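Courses > Automation Practice > Unit 4 > Handout 2

Evaluating a two-arm bench kit: the Wuno
Reading time: 2 min

Gulstead Technical Institute. Notes by Cecilia Akolgo, revised 17 August 2019.
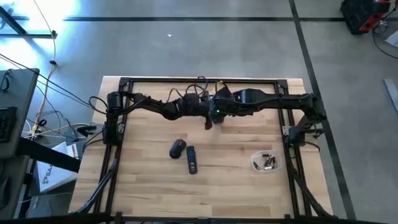 The Wuno is sold by Ansah as a complete bench kit: two arms, extrusion frame, controller, cabling and a one-year licence for the Onen control software. The list price is 2527 pounds before tax. The top is not supplied. Ansah asks for a flat, rigid surface and leaves the choice to the buyer, so flatness should be checked before the frame is bolted down.

4.1 What is being assessed

Treat the kit as a product under review. You are writing for a buyer who has not seen it and who will ask what it does on ordinary goods. The set task is sorting: a computer mouse, a TV remote control and loose batteries in a clear plastic container.

The mouse has a curved shell, and the grip point matters more than the grip force. The remote is long and narrow; an error in wrist angle shows up at once as a twist on lifting. Batteries are the hard case. Begin with picks of the closed shape of the container and go on to single cells only when these are repeatable.

4.2 Shared workspace

Both arms can reach the middle of the table. Onen handles this with a reserved zone: one arm holds the zone, the other waits. The default wait is 1340 ms, which is cautious, and it accounts for much of the slow cycle time reported by last year's group. It may be shortened in the settings file. Record the value used with every set of results.

4.3 Cabling

Check slack at full extension of each arm before enabling power. Loops above the joints must clear the crossbar in all poses. The manual gives one diagram for this (p. 108) and it shows a single-arm layout - use it for the connector order only.

4.4 Service

Ansah offers a yearly visit, booked in January. Cecilia Zakaria has the terms and will go through them in the seminar. Note that gripper pads are classed as consumables and are excluded.

To hand in: 2 pages, with results table and settings file attached. State the software version.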